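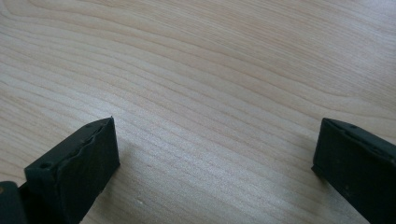

Pale wood, long grain.

About Furisance

Furisance is a small school that teaches grown adults to write letters. We mean the kind with a stamp on, though we also take in people whose emails have started to frighten their colleagues. The school opened one December in two rooms over a shop that sold zips, on the theory that people would be full of good intentions by January. They were. They were also full of cold, and the first course was taught mostly to coats.

We began because one of us had to write to a neighbour about a hedge and spent a fortnight on it. The letter ran to four pages and mentioned the Magna Carta. The hedge is still there and so is the neighbour, who now sends us a card every Christmas with a picture of a hedge on it.

What we teach

Our main course is called Weldu. It lasts six evenings and covers thank-you letters, complaints, condolences, apologies and the awkward note to go with a late cheque. The complaints evening is always full. The apologies evening has plenty of chairs, and we have stopped reading anything into that.

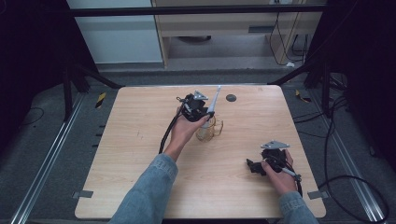 Ziseo is the shorter course, a single Saturday-length slog on handwriting for people who were told at school that theirs looked like a spider had died. We don't promise copperplate. We promise that the postman will find the right street. Bring your own pen, and a spare, and please not the one from the bank.

Then there is Pladier, our letter exchange. You write to a stranger, the stranger writes back, and we stay out of it apart from passing on the envelopes. Last year 3,823 letters went through the office. One pair have been arguing about marmalade for so long that we had to buy a bigger pigeonhole.

How we go about it

Classes are small and start at seven in the evening. There is tea. You will be asked to read your work aloud once, and after that only if you want to, and by week three it is usually hard to get people to sit down. Homework is one letter, posted. Letters written and left in a drawer don't count, and we do ask.
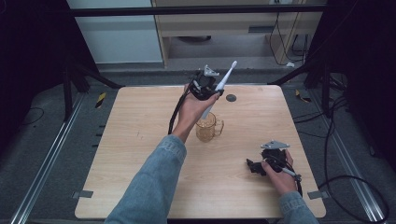
We have never used a textbook. We did write one, and had 2,000 copies printed in a burst of confidence, of which 877 are under the stairs. It is quite a good book if you skip the chapter on sealing wax. Anyone who signs up for a course may have a copy free, or several, or as many as their car will hold.

Fees and so on

Weldu costs 100 pounds, tea included. Pladier is free apart from the stamps, and the price of Ziseo is on the courses page. If money is tight, write and tell us. A decent letter has talked us down before.

Getting in touch

We do have a telephone. It lives in the back office and is answered by whoever loses. Post is opened every morning and gets a reply by hand, usually within the week, longer if you have asked about sealing wax.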